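December, afternoon - desk rig, Horia stack

Swapped the hand-in-workspace check over to the new mask from Boltow. The old one dropped the person's hand whenever it lay flat on the desktop, and the planner then treated that area as free. Replayed 917 frames from the head camera before going live. 7 misses, all at the back edge of the desk.

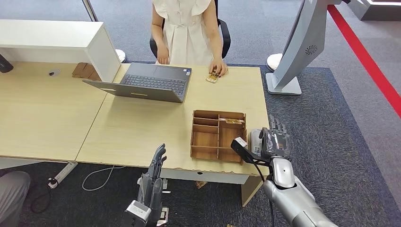

*Hand on the packet, right of the laptop. Both hands raised.*

Raised the hold timeout to 2,000 ms. At 1,090 the right arm started its reach too early in replay. The organizer is still in the collision map as a solid box, so the planner won't go into the compartments. Hjalti Holst has the grid model half done in Tultness.

To do - rerun the 7 misses with the depth threshold lowered, and log wrist pose along with the mask.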